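Folding on the Bed: A Talk With a Nedstead Laundry Keeper

8/24/20

She has been folding other people's clothes in Nedstead for six years, first at the old Ragnarsson guest house and now from home, and she still does nearly all of it on a bed. "People ask me about tables," she says, pouring the coffee, "and I tell them a table is too high and too hard, and things slide right off it. A bed holds on to your clothes a little."

Sweatshirts are what she gets asked about most, and she warms up quickly once we're on to them. "Spread it out first, all the way, and don't be in a hurry! Get the hem straight before you even think about the sleeves."

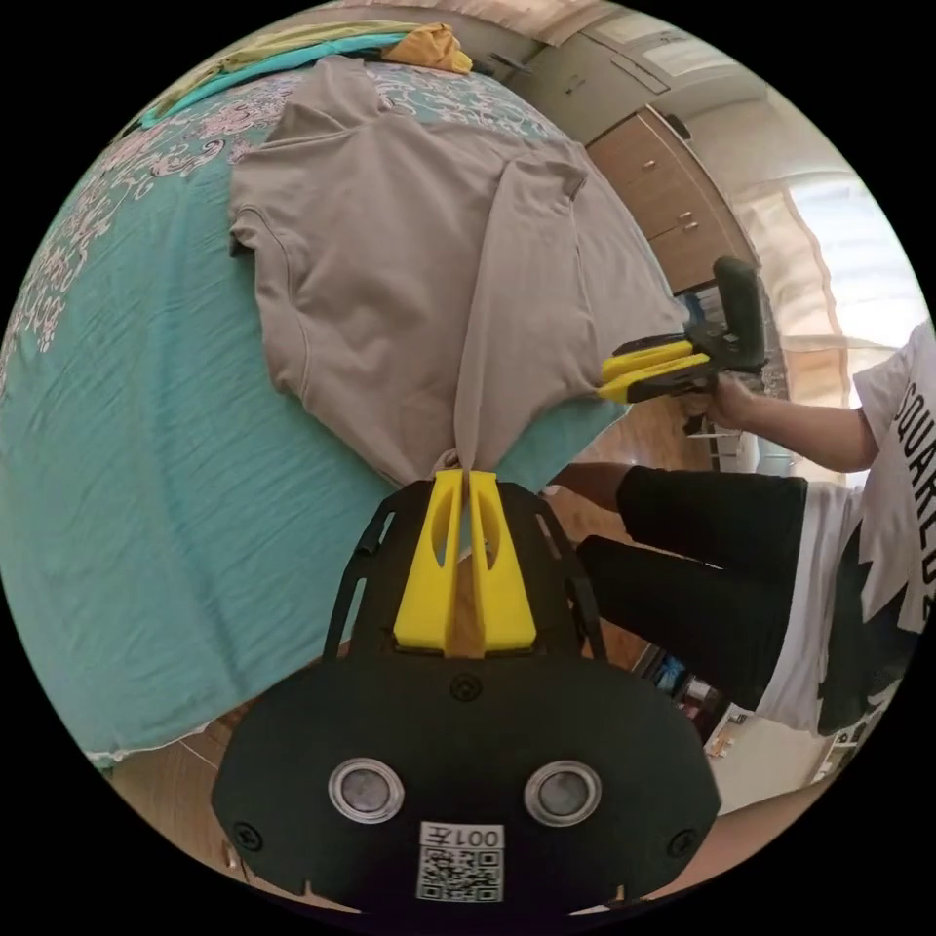

"Then you go after the creases – I pull from the bottom and from the side, a bit at a time, because if you yank on it the neck goes all wavy and you'll be looking at that until September." Drawers come next, and she is just as particular there, with heavy tops in the lowest one and nothing pushed in so tight that it has to be folded over again.

Does she ever get tired of it? She laughs and reaches for the cookies. "Towels, yes. I could happily never see another towel."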